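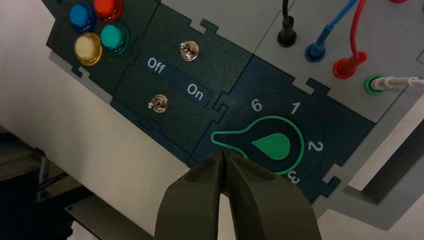 Ticket 955
Subject: Wrong medicine dose in discharge record, cannot correct in Skadport
Status: Open
Opened: 23rd March

Hello,

I am writing on behalf of my father. He was a patient in Retholm in November and I have the proxy access to his account in Skadport. The discharge record in the portal says metformin 2000 mg two times a day. The paper which the ward gave us says 1000 mg two times a day, so 2000 mg is the total for the whole day. Somebody has put the total in the place of the single dose.

I noticed it when the Wonach pharmacy called me and asked if this dose is correct. They can see the same list as I can. He has always taken the dose from the paper, so he is well, but I do not want that another doctor reads the list and believes it.

What I have tried:

1. Opened Medicines, then Request a change. I filled in the form and pressed Send. The page said "Your request was received." Next day the list was the same and my request was not in the history.

2. Sent the form again from my husband's computer. Same result.

3. Called the ward. They told me that they cannot change a closed discharge and that I should use the portal.

4. Called the portal help line. I waited 40 minutes and was told that the ward must do it.

5. Downloaded the full record as PDF. It has 16 pages. The wrong dose is on the summary page, but in the daily medicine chart further back it is written correctly. So the hospital has the right information already.
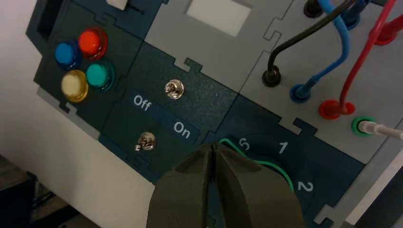 Jucélia Mendonça wrote that requests sent from a proxy account were going into a separate queue, and that both of mine were found there, unread. She asked me for the page numbers of the two doses and a copy of the ward paper, and told me not to send the form a third time.

I answered the same day. The wrong dose is on page 2, the chart is on pages 11 and 12. The ward paper is attached, front and back. The signature is difficult to read but I believe it is Dr. Mirzaei.
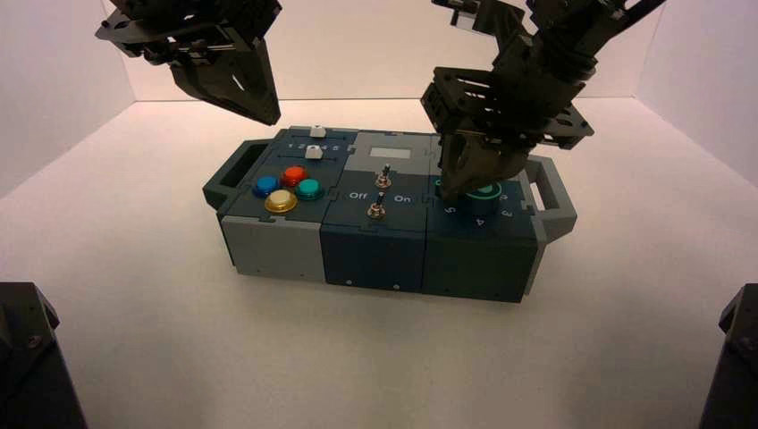
Control box with four round buttons, a gray handle at each end

Update from me:

The list in Medicines is now changed to 1000 mg two times a day. Thank you for this. But the discharge summary under Documents still has the old dose, and the pharmacy says that their copy comes from Documents. I logged out and in again and also tried in a private window, to be sure it is not an old page saved in my browser.

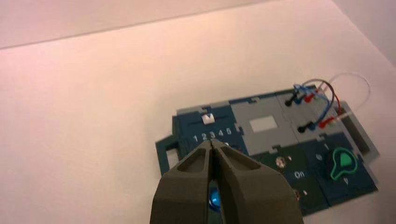
I would also like to have these points answered in writing, please:

- Will the summary be replaced, or will a correction be added to it? If it is added, will the pharmacy see it?
- Was the wrong summary sent to his family doctor? If yes, who will inform the practice?
- Can the form show a message when a proxy request has not been read? I thought for many days that it was refused.

Please do not close the ticket until the document is corrected also. I can be reached by phone after four in the afternoon, or any time by a message in the portal.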